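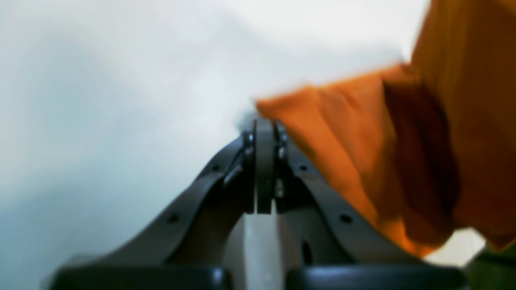 Getting a home-built arm to fold a tea towel

Last updated: July

Start with the wrist camera, as everything after it depends on where that ends up. Mount it so the fingertips sit in the middle of the view when closed. If you can only see the linkage, tilt it up. If you can only see the ceiling, tilt it down and have a word with yourself.

Tighten the fingertip screws before every session. Mine work loose at a rate I would call spiteful. Wiebke Brandes uses threadlock on hers at the Citholm workshop and has a smug air about it. Use the weak sort, or you will be drilling the screws out later.

Choosing a cloth

Pick something plain, thin and a strong colour. White on a white table is a fine way to lose an evening. Avoid towelling, whose loops catch on every screw head, and avoid anything your household is fond of. Wash it twice first to get the stiffness out. Don't iron it.

Picking up the corner

1. Lay the cloth flat with one corner pointing at the arm.
2. Open the fingers and bring them down until they just touch the table. Back off by 3 mm.
3. Close slowly. At full speed the fingers push the cloth away like a waiter clearing crumbs.
4. Lift a hand's width, stop, and look at the camera view. You want a single layer between the tips. With two layers, put it down and start again.
5. Only now move sideways.

I set the servo current limit low and crept upwards until the cloth stopped slipping. Write down the value you settle on. I didn't, and found it a second time over a long wet Sunday's worth of swearing.

Making the fold

Carry the corner across in a low arc, keeping the cloth slightly slack. Pull it taut and the whole towel comes along for the ride. Lower it, open the fingers fully, then wait before retreating. My script pauses for 2000 milliseconds, and Adom Akpalu says this is far too long. His towels end up on the floor.

If the cloth clings to the tips, wipe them with a damp rag. If it clings to the linkage, you came in too low.

Keep a hand near the power switch throughout, and keep sleeves out of it. The arm can't tell a cuff from a tea towel.

Squaring up the second fold is fiddlier, and I'm still on version 14 of that script.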